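Small Shelf, Too Many Books
Project report, Unit 2: Storage and Everyday Spaces
Group: Samira Bataineh, Ziad Azar, Colm Buckley
Supervisor: Widad Fakhoury

1. What we set out to do

The question was simple. If you only have a little shelf, do you stack the books flat or stand them up? Everybody has an opinion on this at home and none of us had ever tried it properly. Ziad's family flat in Abu Hammour has books flat on every surface, Samira's are all upright by colour. Colm keeps his in a box so he was the neutral party.

We looked at three things: how easy it is to get one book out, what happens to the neighbours when you do, and how the covers hold up. Weight was going to be a fourth but the scale we borrowed was no good, see section 5.

2. The shelf and the books

Light wood, one open compartment at the bottom, sides that come up past the top. It's small. We picked small on purpose as a big bookcase hides your mistakes. White wire rack and baskets behind and beside it for overflow.

Books came from the Kadard reading room discard pile, mixed languages, mixed sizes. Mostly softcover. We didn't sort them by subject, only by how they fit.

3. Flat stacking 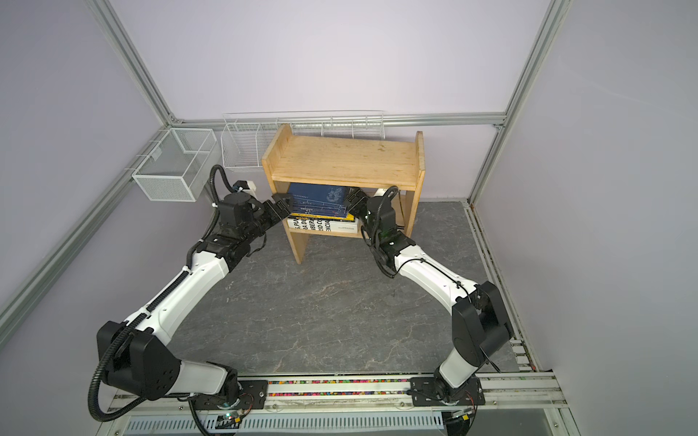
Fig. 1. Books lying flat in the lower compartment, navy one on top of the white one with yellow edging.

Flat is tidy to look at and quick to load. Spines face out so you can read the titles without tilting your head, which Samira had down as the main advantage. Covers stay flat too, nothing leans.

Problem is the bottom book. To get it you either lift everything above it (two hands) or you drag it and hope. Ziad is a dragger. We did 16 pulls from the bottom of a stack and the books on top shifted every time, sometimes enough that the whole pile had to be squared up again. Colm timed it in his notebook but his 7s look like 1s so those times are left out of the report.

Also the sides matter. A stack wants something snug on both ends or it creeps. Pressing in from left and right at the same time is the best way to square it, one side at a time just pushes it across.

4. Standing upright

Upright took us 20 minutes longer to set up over the whole project, mostly from books falling over while the next one went in. Once the row is full it's much better for getting one out, you only touch the one you want and maybe its neighbour. Half full is the worst case.

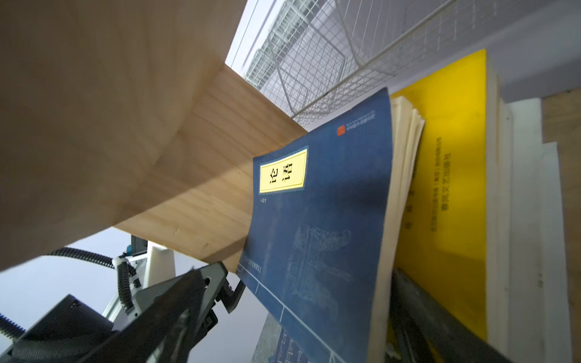 Softcovers are the weak point in this method. A hardcover holds itself up even when the row is loose, but a paperback starts to bend as soon as it isn't supported all the way up, and then it takes up more room then it should. Look at the dark blue Analects (论语), it's tilted with the cover curving right out, and the pages behind it have gone wavy and a bit fanned. The thin ones go first, we think, but we didn't have enough thin ones to say for sure.

Putting a stiff book beside a floppy one helps. Two floppy ones together is no help at all.

5. What went wrong

- Scale. Read 2735 grams for a single paperback. Abandoned.
- We forgot to write down the order of the books in March so the first set of pulls can't be compared with the later ones.
- Ghassan Najjar from the other group pointed out that we never tested a mix, flat on one side and upright on the other. Fair. Would of been the obvious next step.

6. Findings

Flat for books you don't need often, or for big softcovers. Upright for anything you use every week, but fill the row or put something solid at the end. Don't leave a paperback leaning over a long weekend.

If we had another 30 hours we'd do the mixed shelf and use the wire baskets properly for the really floppy ones. Samira wants to try fabric dividers as well.

Notebooks and raw notes are with Widad. Colm has the shelf.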